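How to Sort Out and Pack Away a Poker Chip Case

Posted January 5, 2021

If your house is anything like ours, the poker set comes out over Christmas, gets played with by everybody from the grandparents down, and then goes back into its case in whatever order the last person awake could manage. Ours had been like that for several years running. Chips on their sides, chips under the tray, two decks of cards shuffled into one another, and a lid that would only close if you leaned on it with your elbow. I finally gave it an afternoon last week and I was so pleased with the result that I thought I would write the whole thing down, partly for you and partly for me, as I shall certainly have forgotten by July.

It's a gentle sort of job and you can do it with the radio on. Set aside a couple of hours if you're washing the chips as well, or much less if you only want to tidy.

What you will need

A large, clear surface and an old towel to lay over part of it
A washing-up bowl with warm water and a small squirt of washing-up liquid
A soft toothbrush, the older the better
A microfibre cloth and a dry tea towel
A few cotton buds
A small crosshead screwdriver
Small elastic bands or paper strips for the cards

Step 1: Empty everything out

I mean everything. Take out the chips, the cards, the dice, the dealer button if you have one, and then lift out the tray too if it comes away (some are glued down, so give it a gentle wiggle first and don't force it). You'll very likely find a layer of crumbs and fluff underneath. I found a biscuit corner, a hair grip and the spare key to the case, which we had given up for lost.

Turn the empty case upside down over the bin and give its base a few pats. If you have a vacuum cleaner with a brush end, run it around the lining on the lowest setting. Black linings show every speck, so go over it again once the first lot of dust has settled.

Step 2: Sort the chips by colour

Build your stacks as you go instead of making heaps. I used to make heaps, and all that happens is that you handle every chip twice. Stacks of 20 are the usual thing and they fit most trays nicely. Once you have one stack you're sure of, stand the others next to it and compare heights with a ruler laid flat across the top, and there is no need to count the rest at all. It's surprising how clearly one missing chip shows up.

Look at the edges as well as the faces. A lot of sets have patterned edges, and two chips that look almost the same from above can be quite different from the side. Ours came from Rimero, a little games shop that has since closed, and I topped it up later with a few from a Kinau set, so there are some near-twins in there that have caught me out more than once.

Step 3: Wash the ones that need it

You don't have to wash the lot. Rub one between finger and thumb, and if it feels tacky, it wants a wash. Composite and plastic chips will be perfectly happy in warm soapy water for a minute or two, followed by a little brush around the edge where the grime collects. Proper clay chips should not be soaked. Wipe those with a barely damp cloth and dry them straight away. The same goes for anything with a paper sticker in the middle, which will lift and curl if it gets wet.

Do one colour at a time, six or so chips in the bowl, and lay them out on the towel to dry. Turn them over after a while. I leave mine overnight before they go back, as a damp chip shut in a case will make the whole thing smell of old swimming bag.

Step 4: Clean the case itself

Aluminium cases are lovely things but they do collect fingerprints, and the ridges along the edges hold dust in a way that a cloth alone can't get at. Wipe the metal with the microfibre cloth, just damp, then run a cotton bud along each groove from one end to the other. You'll be horrified by the first one and much happier by the fourth. Go round the latches and the corner guards in the same way, then dry everything off with the tea towel so you aren't left with water marks.

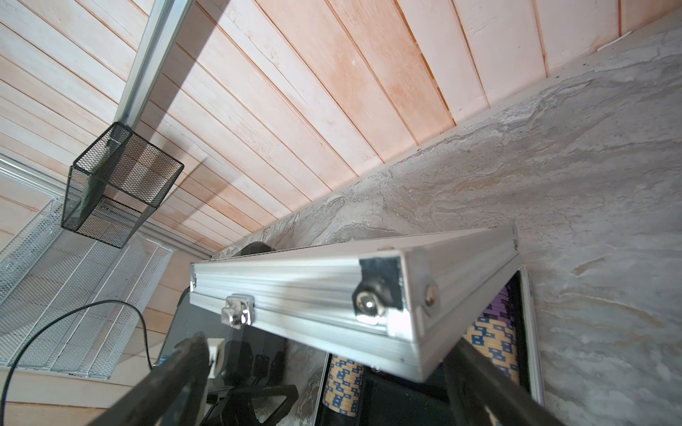
While you have the screwdriver to hand, try each of the little screws on the case and nip up any that turn freely. Only a touch, mind. They go into thin metal and it's easy to overdo it, and then the screw just spins round for ever. Check the handle fixings if there is a handle, and open and shut each latch a couple of times. If one is stiff, rub the tip of a soft pencil over the part that catches. It works beautifully and doesn't leave grease on the cards the way oil would.

If the latch won't close at all, look along the seam between the lid and the base before you blame the latch. Nine times out of ten the lid is a hair out of line because something underneath is sitting too high.

Step 5: Put it all back

Tray first, pressed well down at the corners. Then the chips, starting with the outside rows and working in, which keeps the case balanced while you're loading it. Lay each stack in on its side and hold the end with a thumb until the row is full. A short row will slump and spill the moment you pick the case up, so fill the gap with a rolled strip of card. I cut mine from a Stalach tea box and they have lasted very well.

Sort the cards into their own decks, put a band or paper strip around each and lay them flat. Dice go in a little bag if you have one. Anything that belongs to another game should go back to it now, before you talk yourself into leaving it there.

Step 6: Store it somewhere sensible

Flat is best. Standing on end, the chips press on one side of the tray and work themselves loose. A full case is heavier than people expect, so choose a low shelf or the bottom of a cupboard, well away from the radiator. Ours lives under the sideboard in a Dalen storage box with the other games on top.

Tie the spare key to the handle of a drawer nearby, or anywhere that is not inside the case. I speak from experience.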